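# El escurridor blanco y otras alegrías de abril

Llevaba meses queriendo escribir sobre escurridores de platos y ya sé que suena a entrada para dormir a las ovejas, pero es que estoy contentísima con el tema y a alguien se lo tengo que contar. Ikhsan Saragih, que comparte conmigo el té de las cuatro y casi todas las conversaciones largas, me pidió que por favor lo escribiera de una vez y dejara de explicárselo a él. Pues allá voy.

En casa tuvimos durante años uno de plástico que compramos en Navarrete, en una tienda junto a la plaza, el primer fin de semana que pasamos allí. Le teníamos cariño, pero las tazas se volcaban, los tenedores se colaban por debajo y el agua acababa siempre en la encimera. Yo lo secaba todo a mano para no pelearme con él. ¡Todo! Hasta las cucharillas.

A mí ahora me gustan los de alambre blanco con bandeja acanalada. Es lo más sencillo del mundo: esquinas redondeadas, unas cuantas curvas de alambre y una bandeja con surcos. Sobre una mesa de un tono naranja tostado me parece precioso, qué queréis que os diga, con esa barra beige a lo largo que le da un aire de mueble pequeño. 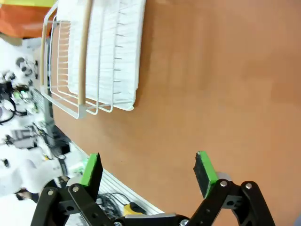
La bandeja merece párrafo propio. Mi madre ponía un trapo doblado debajo de los platos y lo cambiaba dos veces al día, y yo heredé la costumbre sin pensarla. Con la bandeja, el trapo vuelve a su gancho y yo gano un trapo limpio (pequeñas riquezas). La saco cada noche, la vacío en el fregadero, le paso el cepillo siguiendo los surcos y la dejo apoyada de canto. Si el agua de vuestra zona tiene cal, un chorrito de vinagre, esperar 20 minutos y aclarar bien. La mía queda como nueva.

También he cambiado el orden en que friego, y esto sí que me ha dado vidilla. Primero los vasos, boca abajo y al fondo. Luego los platos hondos, que ocupan muchísimo, y después los llanos en los huecos que quedan. Caben los de 6 personas si no te pones a meter cazuelas. Las cazuelas van aparte, sobre un paño, y se secan enseguida porque nadie quiere tropezarse con ellas a la hora de cenar.

La otra alegría del mes son los botes. Wulan Wibisono me ha contagiado su manía de no tirar ninguno que cierre o que se tenga en pie, y desde entonces miro cualquier cilindro blanco con cariño. Los que llevan algún dibujo de color son mis favoritos, sobre todo para lápices, gomas, pinzas de la ropa o esas bolsitas de semillas que acaban en todos los cajones. Un corazón, una mancha de color, lo que sea, y ya te alegra la balda.
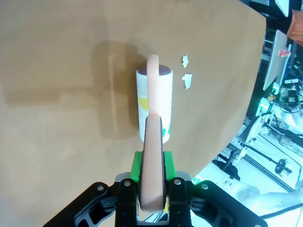 *Un cilindro blanco con su corazón amarillo, de pie sobre el cartón.*

El cartón, por cierto, es mi superficie preferida para cualquier tarde de recortes y pegamento. Guardo siempre un par de planchas grandes detrás de la puerta, las pongo encima de la mesa y me olvido de los churretes. Cuando termino levanto la plancha, dejo caer los papelitos en la papelera y la mesa sigue intacta. Una me duró 4 tardes enteras y al final tenía tantas manchas de pintura que me dio pena reciclarla, así que forré con ella el fondo de un cajón.

Me quedan por ordenar la balda de las especias y el cajón de las tapas huérfanas, que me da un poco de miedo. Si alguien tiene un buen sistema para las tapas, que me lo cuente en los comentarios, ¡lo pruebo esta misma semana!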